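**Napkin folding** is the shaping of a cloth (or sometimes paper) napkin into a set form before it goes on the table. Done in restaurants, hotels, banquet halls, at home for holidays. Ranges from a plain rectangle next to the fork to standing shapes like fans, crowns and birds. Most working dining rooms use two or three folds and leave the rest to books.

## Terms

The *open edges* are the sides where the hem shows. The *fold edge* is the closed side. *Pressing* means flattening a crease, by hand or with an iron. A *blank* is a napkin folded in half or quarters and stacked, ready to be turned into something else. Some houses call this a *book*. A *pocket* is any layer that is left open on purpose to hold a menu card, cutlery or a bread stick.

## History

Large cloths for wiping hands at the table are very old. In Europe the shaping of linen into display pieces became a craft of its own in the 1500s and 1600s, with starched and pleated cloths made up as ships, fish and animals for court banquets. Most of those weren't meant to be used. The guest got a plain one.

As napkins got smaller and forks more common, the big display pieces dropped away. Simple upright folds came back with the large hotels of the 1800s, and household manuals of that period printed diagrams of the bishop's hat, the fan, the lily and so on. The same shapes are still taught, names vary a lot from place to place.

Gwion Kemeys, who ran the dining room course at Faselstead for many years, put together a binder of 142 folds for his students. By his own note at the front, only 24 of them were ever asked for on the floor. The binder was later copied and passed around, often with pages missing, and several of its names (the "Drollon", the "half Drollon") are found nowhere else.

## Cloth

**Cotton.** The common choice. Takes a crease, absorbs well, shrinks a bit in the first few washes. Buy a size up.

**Linen.** Holds the sharpest fold of all once ironed damp. Costs more. Wrinkles as soon as it is in somebody's lap.

**Polyester.** Spun polyester is cheap, keeps its color, comes out of the dryer nearly flat. Does not soak up much. Slippery for tall folds.

**Blends.** In between. Many rental firms carry only these.

Dark colors such as charcoal, navy and black hide wine and sauce stains, and don't leave white lint on dark clothes. They do show light lint and flour, so they get checked before folding. White can be bleached and matches everything – still the standard for formal service.

Dinner napkins are usually square, or near enough. A cloth that has been pulled out of square in the wash won't give clean corners whatever the folder does, and is better kept for the flat folds.

## Common folds

### Flat folds

- **Rectangle.** In half, in half again, then in thirds or once more in half. Goes left of the plate or on top of it.
- **Book.** Quarter fold, open edges to the right.
- **Pocket.** Quarter fold with the top layer rolled or turned down, then the sides tucked under. Holds cutlery.
- **Drape.** Long rectangle laid over the plate with the lower end hanging off the table edge. Popular at weddings.

### Standing folds

- **Bishop's hat.** Diagonal points folded, ends tucked into each other, opened out round.
- **Fan.** Accordion pleats over most of the length, the rest folded back as a stand. Needs starch.
- **Pyramid.** Quick, three folds, stands on its own. Sags in thin polyester.

### Ring and glass folds

Cloth pulled through a ring or pushed into a wine glass. Fast but the glass then has to be polished again, so a lot of supervisors don't allow it.

## Method

General order for any flat fold:

1. Clean dry surface, wiped down and left to dry. Clean hands.
2. Lay the napkin wrong side up, hem facing you. Check for stains, holes, loose thread.
3. Hold the cloth with one hand flat and bring the edge over with the other.
4. Match the corners before creasing, not after.
5. Press from the middle outward.
6. Stack with all the fold edges on the same side.

Left-handed folders often work the mirror image. Fine, as long as the whole table matches.

Folding is mostly side work, done before opening or in the slow hour around 4 p.m. Any flat surface does: a cleared table, a bar top, a service cart. A cart has the advantage that plates and napkins can travel together and the table gets set in one pass. A raised rim keeps plates from sliding but gets in the way of a full-size cloth, which then has to be folded in half before it's laid down. 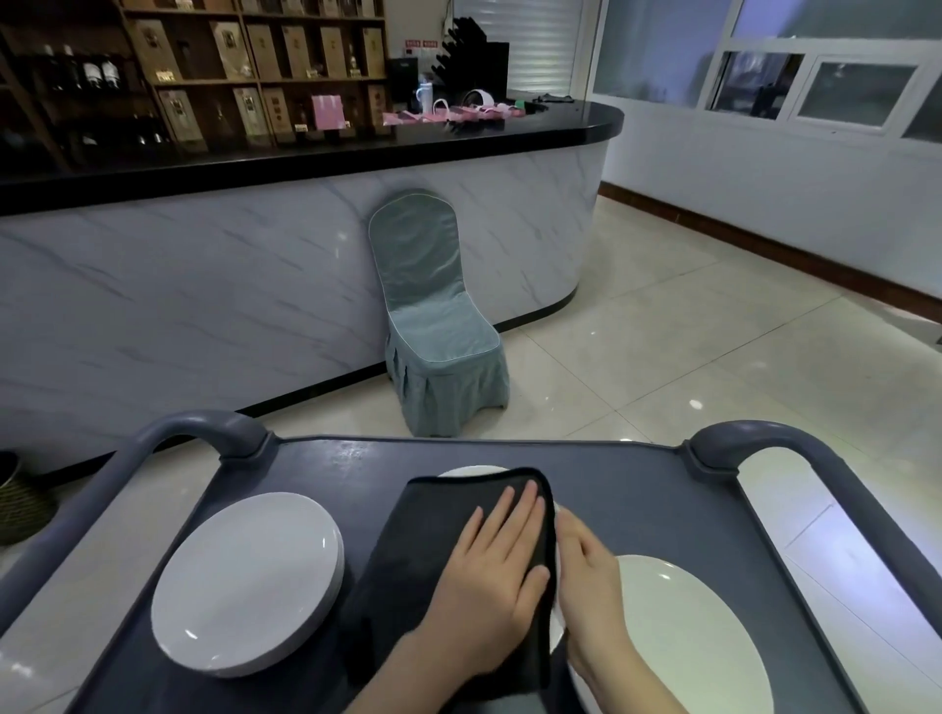
*Dark gray napkin on a service cart, one hand flat and the other at the folded edge. White plates alongside.*

## Quantities and storage

Laundries count in different bundles, so there is no one number. The Carrasco, a room with 153 seats, folds up to 200 for a full evening, the extra being for spills, bread baskets and late tables. Kane Brunton, its floor manager, has the blanks done the night before and the last fold made in the afternoon. Standing shapes droop if left out overnight, flat ones keep for days in a covered bin.

Folded napkins are kept away from the kitchen pass. Cloth picks up frying smells very fast and teh smell does not air out.

## Hygiene

Each fold means more handling. For that reason some hotels dropped the tall shapes and use only a book or a pocket. Gloves are sometimes required, though they make it hard to feel the hem. A napkin that touched the floor goes back in the wash, folded or not.

## See also

- Table setting
- Service cart
- Napkin ring
- Tablecloth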